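Visite de l'atelier robotique de Fallmont, portes ouvertes de novembre

L'atelier de Fallmont ouvre ses portes une fois par an, en novembre, et l'inscription se fait par créneau. Nous avions pris celui de 14 h. L'accueil se fait côté cour, après la barrière, dans l'ancien bâtiment de l'usine Theodorakopoulos, dont le nom est resté peint sur le pignon. Il faut se garer le long de la voie ferrée, le parking intérieur étant réservé aux livraisons.

Nous étions 16 dans le groupe, en majorité des gens du métier : exploitation de centres de tri, maintenance, deux enseignants de lycée professionnel venus préparer une sortie de classe. On nous a remis un badge et une feuille recto verso avec le plan des postes. La visite dure deux heures, pause comprise.

Le premier arrêt est la salle de montage. On y assemble les bras à partir de pièces imprimées et de moteurs du commerce. Plusieurs bras à moitié montés attendaient sur les établis, et l'on a pu en prendre un en main. C'est léger. L'animateur a insisté sur le temps passé au câblage, plus long que l'assemblage mécanique, et sur les ruptures de câbles au niveau du poignet, première cause d'arrêt d'un poste. Une réserve de câbles prêts à poser est rangée dans des tiroirs à l'entrée de la salle.

On passe ensuite aux postes de manipulation, au fond du bâtiment. Le projet en cours s'appelle Flondano et porte sur le tri d'emballages. Chaque poste est fermé par des parois claires, avec une caméra fixe et un opérateur assis à côté. La consigne donnée au poste que nous avons suivi était simple à énoncer : mettre toutes les bouteilles dans le bac. Les bouteilles sont versées sur la table par un technicien, sans les ranger, et l'exercice commence dans l'ordre où elles tombent. Quand le bac est plein ou que la table est vide, on remet tout en place et on recommence. 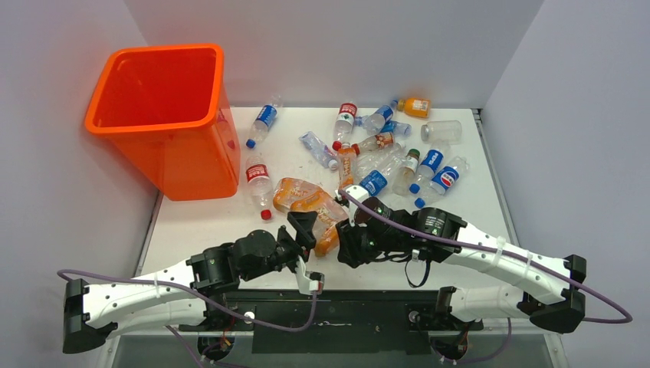
Projet Flondano, poste de tri des bouteilles : le bac orange encore vide et la pince droite au contact des bouteilles écrasées.

Nous sommes restés assez longtemps devant ce poste. Le mélange est volontairement varié : bouteilles d'eau, de soda, une petite bouteille de jus d'orange, une autre sans étiquette. Cette dernière a suscité plusieurs questions, car le plastique transparent sur une table blanche se voit mal, même à l'œil nu. L'équipe a répondu qu'elle gardait la table blanche exprès et qu'un essai sur fond gris était prévu plus tard.

Les bouteilles aplaties posent un autre problème. Une bouteille entière peut rouler, une bouteille écrasée reste à plat et offre peu de prise aux doigts de la pince. Un exploitant du groupe a fait remarquer que, dans son centre, presque tout arrive compacté et qu'il faudrait inverser la proportion. L'animateur en a convenu. La prochaine série doit comporter davantage de bouteilles écrasées, ainsi que des bouchons seuls, qu'il faudra laisser de côté.

La question de la cadence est venue assez vite. Aucun chiffre n'a été donné. Le poste sert à enregistrer des gestes et à mettre au point la commande des deux bras, il n'est pas dimensionné pour une ligne. Pour la cadence, on nous a renvoyés vers Prusaveck, le site partenaire, où un convoyeur doit être installé. Ceux qui étaient venus chercher un matériel à acheter sont restés un peu sur leur faim.

Après la pause (café et gâteaux secs, dans le hall), le dernier arrêt était consacré à la relecture des enregistrements. Deux écrans, un casque, une personne qui note les reprises ratées et les bouteilles tombées à côté. Ce travail prend une bonne part de la journée et se voit moins que le reste. Les enseignants ont demandé si des stagiaires pouvaient y participer : oui, à partir du BTS, avec une convention.

Quelques points pratiques pour ceux qui voudraient y aller l'an prochain. Les chaussures fermées sont obligatoires dans la salle de montage. Les photos sont autorisées aux postes de manipulation, mais pas dans la salle de relecture. Il fait froid au fond du bâtiment, mieux vaut garder son manteau. Les créneaux du matin sont plus calmes, d'après l'accueil, et permettent de rester plus longtemps à chaque poste. Les inscriptions ouvrent à la rentrée, par courriel, et le site de Prusaveck ne se visite pas pour l'instant.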